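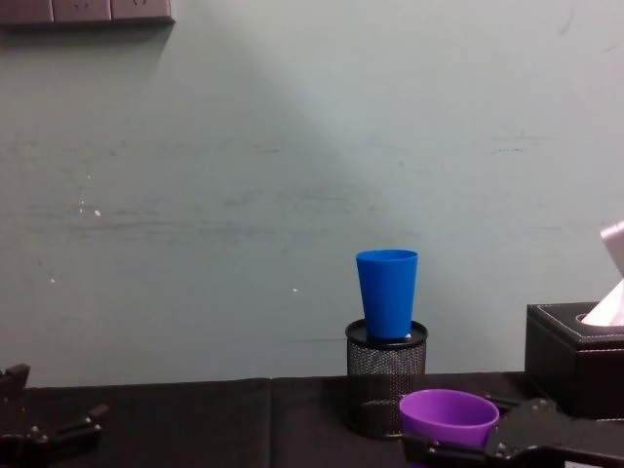

How early should I get to the airport for a morning flight?

Ninety minutes before departure is plenty for most of our domestic routes, and two hours will see you comfortably through if you are leaving the country. The check-in desks open at 5 in the morning and the café a little after.

About Drornommont Airport

Drornommont is a small regional airport and has always been rather fond of being one. We sit on the flat land between the river and the old Furard road, with one runway, one terminal and a car park you can cross on foot without losing your temper or your suitcase. We fly to 9 destinations in the summer timetable and to fewer in winter, when the ski charters take over two of the stands and the arrivals hall fills up with long bags and people in very large boots.

The airfield began as a grass strip used by crop sprayers and the local flying club. The club is still with us, on the north side, and if you come by on a clear evening you will very likely see its gliders being put away. The first proper terminal was a single-storey building with a tin roof that older passengers still talk about with affection - mostly the ones who never had to work in it during a hailstorm. The present building replaced it, and it was extended again when the Karpenko hangar went up next door and we suddenly had engineers, crews and parts deliveries coming and going at all hours.

Who we are

There are 540 people working on the site if you add everyone together: our own staff, the airlines, border control, the fire crew, the shops, the cleaners and the good people who drive the de-icing lorries at four in the morning. We run the airport company itself from the first floor, above baggage reclaim, and our door really is open. Schools come to visit, and so do colleagues from other airports, and we like to take them out to the apron in the yellow minibus and let them ask whatever they want.

Working with others

A small airport can't do very much on its own, and over the years we have made some very good friends. With Furard Airport, on the other side of the mountains, we share winter training for our ground crews, and each November a handful of their people come to us and a handful of ours go to them. They have taught us a great deal about clearing snow, and we like to think we have taught them something about fog, which we have in generous amounts.

Our cargo side is looked after together with Dova, the freight handlers, who moved into the east shed and have filled it with flowers, machine parts and, at the right time of year, an astonishing quantity of cherries. If you have goods to send, their counter is the one to ask at, and they will tell you about paperwork and prices far better than we could.

Getting here

Bus 31 runs from the central railway station and stops right outside departures. Drivers should follow the signs from the ring road and keep left at the second roundabout (the lane markings there are due to be repainted, and we have asked the town more than once). Short stay parking is nearest the doors, and long stay is behind the hotel, with a free shuttle that waits for you if the driver can see you coming.

If you need a hand getting through the airport, please tell your airline when you book and let us know at the information desk when you arrive. The desk is to the right of the main entrance and is staffed until the last flight has landed, however late that happens to be.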